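Working Beside the Arm: what automation changed for the bench staff at a computer refurbishing workshop

Project report, second-year module in Work and Technology
Author: Orathai Nuchit
Supervisor: Ruth Greenwood

1. How I came to the subject

I started out wanting to write about warehouses, like half of my year group. Then I spent a morning at Berkero, a workshop that takes in used office computers, checks them, swaps parts and sells them on, and I forgot all about warehouses. There was a robot arm working over an open desktop machine, and next to it a technician was eating an apple and keeping one eye on it, the way you might watch a pan of milk. I wanted to know what her job had been like before, and what it was like now, and whether she minded.

That became my question: when part of a skilled hand job is given to a machine, what is left for the person, and is the rest better or worse?

Most of what I had read beforehand was about jobs being lost. That matters, and I come back to it in section 6, but at Berkero the more interesting changes were small ones. Who picks up the screwdriver first? Who decides that a board is good? Where do you stand?

2. The workplace

Berkero occupies one long room on the ground floor and a store behind it. Computers come in from offices and schools. Each one is opened, cleaned, tested and either repaired or broken down for parts. Before the arm came, every technician had their own bench and took a machine from start to finish. People arranged their benches as they liked and were quite proud of them.

Now the work is split. Intake and cleaning are still done by hand at the old benches. Handling of processors and memory is done at the robot cell, which the staff call Lumora after the name of the control software (it's on the screen in big letters, so the name stuck). Final testing is done by hand again. The cell itself was set up by a small firm called Dromoveck, whose engineer visits every Wednesday and was very patient with my questions.

3. What the cell has to do

I had no idea how fiddly this work was until I tried it. A processor has to go into its socket the right way round and with no sideways push. A memory module has to be lined up with its slot and pressed evenly, with the latches at the ends closed over it. People do this by feel. Several technicians told me they hardly look, they listen and press, and their thumbs know.

The arm has no thumbs, so everything around it has to be tidy. Parts wait in a grey tray with raised holders, the chassis stands open beside it, and the gripper comes in from above. The tray was a surprise to me because it looks like such a humble thing next to the robot, yet it changed people's habits more than the arm did. At the old benches a module could be put down anywhere. At the cell it goes in its holder or the next step won't run.

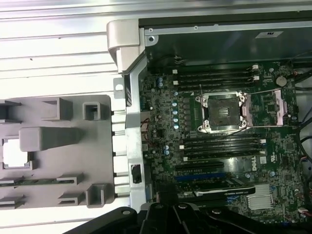 I spent a whole afternoon just following parts between the store and the cell, and I began to see how much of the day had turned into preparing. A technician now has to think ahead: which kind of board is coming, is the right part in the right holder, are the cables tucked away from where the gripper needs to go. Cables came up in nearly every conversation I had! A loose wire that a human hand would push aside without a thought can stop the arm altogether, so somebody has to look over each chassis before it goes in. The staff call this "combing".

Combing isn't in anyone's job description. I asked to see the written procedure and it has one line, "ensure clear access". In practice it takes judgement and people get good at it. One technician can glance into an open case and say straight away whether the arm will cope. I think this is the best example I found of a new skill that grew up around a machine without being planned.

4. How I gathered my material

I visited the workshop in two blocks, with a gap in the middle for exams. I used three methods:

Sitting and watching, with a notebook, at different times of day.
Interviews with bench staff, the shift lead and the Dromoveck engineer. These were recorded with permission and I typed them up myself.
The cell's own log. The shift lead gave me an export with 583 entries, each one a start, a stop or a request for help.

The log was harder to use than I had hoped. An entry such as "operator confirm" can mean that a person looked carefully and agreed, or that a person reached over and pressed the button while talking to someone else. My supervisor warned me about this early on, and she was right. So I have used the log only to choose what to ask about, and I have not built any statistics on it.

I should say too that the staff knew I was a student and were kind to me. It's possible they were a bit more cheerful about the robot than they would be among themselves.

5. What changed for the people

5.1 Hands

Almost everyone mentioned their hands. Pressing in memory and working stiff levers all day makes fingertips sore, and one of the older technicians used to tape his thumbs. He doesn't any more. He was very plain about it: he would not go back. Two others missed the handwork, though, and one of them still does the odd machine entirely by hand on a quiet afternoon, "to keep in".

5.2 Pace

At the old benches you could slow down for an awkward computer and catch up on an easy one. The cell sets a steadier pace. Some people like that, as it is calm and you always know what is next. Others find the waiting the hardest part. You can't start anything long, because the arm may want you. I tried minding the cell for an hour under supervision and was amazed at how tired I was afterwards, having done so little.

5.3 Looking

The job has moved from the fingers to the eyes. When the gripper is down among the memory slots, a good deal of the board is behind it, and technicians lean and shift about to find an angle. They also use the camera view on the cell's screen. It took them some weeks to trust it. A view from close to the gripper is steep and strange, and bright metal parts can glare so much that print on them is difficult to read. The shift lead put up a shade over the bench lamp in the end, and that was her own idea, made from a bit of card.

5.4 Who decides

This was the touchiest subject. If the system marks a step as done and the technician thinks it looks wrong, who wins? The official answer is the technician. In the early days people often let it pass, as stopping the cell felt like making a fuss. The shift lead dealt with this by putting a stop into the morning talk every day, as something good: who stopped it yesterday and what did they spot? I sat in on one of these talks and it was lively, with two people arguing happily over a retention lever and drawing it on the back of a delivery note.

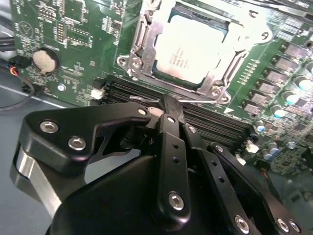
Berkero, May

I went back for a last visit once my draft was written, to read parts of it aloud to the people in it and see what they made of them. I'm adding my notes here as they change a few of my findings.

The technicians agreed with the section on hands and with most of the section on pace. They disagreed with me on combing. I had described it as an extra burden, and they told me firmly that it is the bit they enjoy. It's where they still get to know each computer. I have left my first wording in section 3 as it was, more or less, but I now think I was looking at it as an outsider and seeing only the added minutes.

They also wanted me to write about training, which I had left out. A new starter used to learn by doing whole machines, badly at first, next to someone experienced. Now a new starter can mind the cell within days, and may go a long time without ever seating a processor. The experienced staff are uneasy about that. When the arm stops halfway through a step, the person beside it has to finish by hand, on the very task they have practised least. Since my first block of visits the shift lead has begun putting new people on hand work before they go near the cell. I think it's an excellent change, and it came from the floor.

6. Jobs

No one at Berkero has been let go because of the cell. The manager told me so and the staff confirmed it. But a technician who left was not replaced, and people noticed. One of them said that you can't point to the job that went, as it never had a name on it. I don't have the material to say more than that, and a single small workshop can't tell us much about a whole trade.

7. What I would do next

I'd like to follow one new starter through a full year, from the hand bench to the cell and on to final testing. I'd also like to compare Berkero with a workshop that has kept everything manual. Ishida, a repair shop in the same town, has said I may visit, and they have strong opinions about robots, so I'm looking forward to it very much.

If I did the interviews again, I would hold them at the bench. People explained far more when they had a board in front of them to point at.

Thanks

To all the staff at Berkero for their time and the endless tea, to the engineer from Dromoveck, and to Ruth Greenwood for reading three versions of section 5.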